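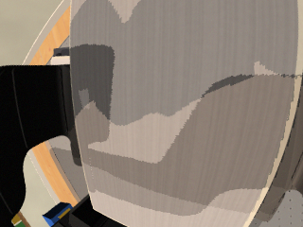 Lendeneo Film Library: Frequently Asked Questions

Last revised in December

Lendeneo is a catalog and streaming service for feature films and serials, mainly comedies and family titles released on tape or disc before streaming was common. The answers on this page apply to personal accounts. Schools and film clubs hold group accounts, which have their own terms.

Account and access

What do I need to open an account?

An email address and a password of at least 13 characters. A payment method is required only for the Full plan. The Browse plan gives access to catalog records, cast lists, and trailers, but does not include playback of full titles.

How many devices can play at the same time?

2 per account. A third device receives the message "Stream limit reached." Closing the player on one of the active devices releases its place within a minute. Turning off a television without closing the player first can hold the place for longer. If this happens, open Account, then Devices, and select Release.

Can I share my account with people in another household?

No. The stream limit applies wherever the devices are, but the terms cover one household. Devices used while traveling are allowed.

I forgot my password and no longer have the email address on the account.

Use the contact form and choose "Lost address." You will be asked for the month the account was opened and the last title played. Accounts on the Browse plan that have never played a trailer cannot be recovered this way. Open a new one.

How do I close my account?

Account, then Close Account. Watchlists and ratings are deleted at once. Written comments stay on the title page with the name removed. To have the comments deleted as well, remove them before closing.

The catalog

How many titles are there?

The catalog holds 3,654 title records. A record is not the same thing as a playable title. Many records exist only for reference and show the label "Record only" where the play button would be. Use the Playable filter to hide them.

Why is a film I remember missing?

Common causes are listed below.

The title is under its original name. Many comedies were sold under a different name on tape. Search covers alternate names only where someone has entered them, so try the name of a lead actor.

The title is a compilation. Tape distributors often joined two or three short films and sold the result as a feature. These are cataloged under the separate shorts, with the compilation name in the Notes field.

The title was made for television. Single television films are included. Episodes of regular series are not, except for serials with a fixed number of parts.

The rights holder has asked for the record to be withdrawn. This is rare.

What does the Koron tag mean?

Titles tagged Koron come from the Koron tape catalog, which was added to the library as one block. There are 271 of them. Most are comedies, with a smaller group of martial arts films and children's adventures. Records from this block were typed in from printed sleeves and contain more spelling errors in the cast fields than other records do. Corrections are welcome.

What does the Zonard tag mean?

Zonard titles are supplied with an alternate dubbed soundtrack. The tag refers to the soundtrack and says nothing about the source of the picture. A title can carry both tags.

Why are there two records for the same film?

Either the film exists in two cuts that differ in running time by more than two minutes, or the second record is a duplicate. Compare the Running Time field. If the times match, report the duplicate through the Report link at the foot of the record. Duplicates are merged and the older record number is kept.

How is a film classed as comedy?

Each record has one primary genre and up to three secondary genres. The primary genre is taken from the distributor's original sales sheet where one exists. This produces some odd results. A number of action films with comic leads were sold as comedy and remain classed that way. The secondary genres are assigned by the catalog staff and are usually a better guide.

Can I suggest a title?

Yes. Use the Suggest form. Include the release year if you know it, the language, and at least one cast member. Suggestions with only a plot outline ("the one where two brothers hide in a hotel") are moved to the Identify board, where other members can try to name the film.

Playback

Why does the picture not fill my screen?

Most older titles were released in a 4:3 shape. The player shows them in that shape with black areas at the left and right. The Stretch setting on many televisions will fill the screen but makes faces wider. The player has no stretch control of its own. Some titles have black areas on all four sides. These were transferred from letterboxed tapes, and the black bars are part of the recording. The Crop option in the player menu removes them at the cost of some sharpness.

Why does the picture quality change from one title to the next?

Each title is streamed from the best source available to the library. The Source field on the record shows one of four values.

Film: scanned from a print or negative.
Master: copied from a broadcast or production tape.
Disc: copied from a commercial disc.
Tape: copied from a commercial cassette.

Titles with the value Tape may show noise at the bottom of the picture, color shift, and short dropouts. No sharpening is applied. A better source replaces the old one when it is found, and the Source field is updated. The old version is then removed from playback.

The sound and picture are out of step.

Pause for five seconds and resume. If the fault remains, restart the player. If it is present at the same point on two different devices, it is in the file and should be reported with the time shown on the player clock. On dubbed titles, lip movement will not match the words. This is normal for a dub and is not logged as a fault.

How do I change the soundtrack?

Open the player menu and choose Audio. Titles tagged Zonard list at least two entries. The player starts with the original language unless you have set a different preference under Account, then Playback. The preference does not apply to a title that has already been started. Clear it from Continue Watching first.

Are subtitles available?

On titles marked CC. Subtitles that were printed into the picture on the original release cannot be turned off. When both types are present, the player moves its own subtitles to the top.

Can I download titles to watch offline?

On phones and tablets only, with the Full plan. A download stays valid for 13 days and then needs an online check. Titles added under short licenses do not show the download button.

Watchlists, ratings, and comments

How is the member score worked out?

It is the mean of all ratings given by accounts that have played at least half of the title. Ratings from other accounts are stored but not counted. A score is shown only when enough counted ratings exist. Until then the field shows a dash.

What is a shared watchlist?

A list that other members can view by link. Shared lists show titles and notes. They do not show your viewing history. To stop sharing, open the list and select Make Private. The link stops working immediately, and sharing the list again creates a new link.

What is the Karpenko list?

The Karpenko list is the fixed reading order used on the Comedy page. It sorts titles by first release date within each decade, then by running time. It is not a ranking. Members who prefer a ranking can choose Member Score in the sort menu.

Why was my comment removed?

Comments are removed if they contain links to unlicensed copies, personal details, or abuse. Comments that reveal an ending are not removed, but are hidden behind a Spoiler label. Disagreement with the member score is allowed.

Can I edit a comment after posting?

Yes, at any time. Edited comments carry the word "edited." Earlier versions are not shown.

Family settings

Does the service have a children's mode?

Yes. Family mode limits the account to titles with a family rating and hides comments. It is switched on for each device separately and needs a four-digit code to switch off.

Some childhood films I remember are not shown in Family mode.

Ratings are based on current review, and several comedies sold to families at the time do not meet the present standard. The usual grounds are language, smoking, and stunts presented as safe to copy. These titles remain playable outside Family mode.

Billing

When am I charged?

On the same date each month as your first payment. If the month has no such date, the charge is made on its last day.

Can I pause the Full plan?

Yes, for one, two, or three months. During a pause the account behaves as a Browse account. Downloads stop working when the pause begins and must be fetched again afterward.

Are refunds given?

Within the first paid month, if no more than 2 full titles have been played. After that, a canceled plan runs to the end of the paid period. Requests go through the contact form under "Billing" and should include the receipt number.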